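### 4.2 Handover and sorting in simulation

The second task in our study comes from the packing room at Prallby, where small round parts are sorted into trays by hand. A worker picks up a part with one hand, turns it, passes it to the other hand and puts it down in the correct tray. Most workers do this without looking at their fingers. We chose this chore for two reasons. It is close to what people do at home when they empty a dishwasher or put away small things, and it needs both hands at the same moment.

We built the task in the Altorside simulator with two arms and two multi-fingered hands. The policy, which we call Relent, was trained only on demonstrations given by human operators in June. In total we collected 736 demonstrations. The operators reported that the transfer between the hands was the most tiring part, and many of them paused before it. These pauses are also visible in the behavior of the trained policy, and we did not remove them from the data.

Figure 3 shows the two hands closed on the part at the left side of the blue tray. At this stage the fingers of both hands overlap, and only a small area of the part stays exposed. For the policy this means that the camera gives little information about the grasp, and it must depend more on the joint positions.

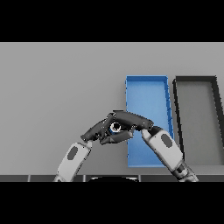 **Figure 3.** Two-hand grasp of a small round part in the sorting task (simulation). Both trays are empty.

Sekar Entili objected, on reading an early draft of this section, that a handover is the wrong thing to measure, and that a shop would simply put the trays where one arm can reach them. We find this objection fair. In a shop which is designed for machines, the handover can often be avoided. In a kitchen, or in a small shop where people and machines share one table, the furniture is already there and the robot has to accept it. For this reason we keep the handover in the task, but we report it separately from the placing.

We count a trial as successful when the part rests inside the correct tray and both hands have released it. A part which lies on the rim is counted as a failure. Each trial is stopped after 97 seconds. This limit is generous, and we do not claim that a robot working at such a speed would be useful to an employer.

Failures were of three kinds. In the first, one hand opened before the other had a firm hold. In the second, the fingers of the two hands became locked together and the trial ended by the time limit. The third kind was a release too close to the tray wall. The locked fingers concern us most, as on real hardware they could damage the hands. We have not yet repeated the task on the physical arms at Lumbantobing, and the results of this section should be read with that limit in mind.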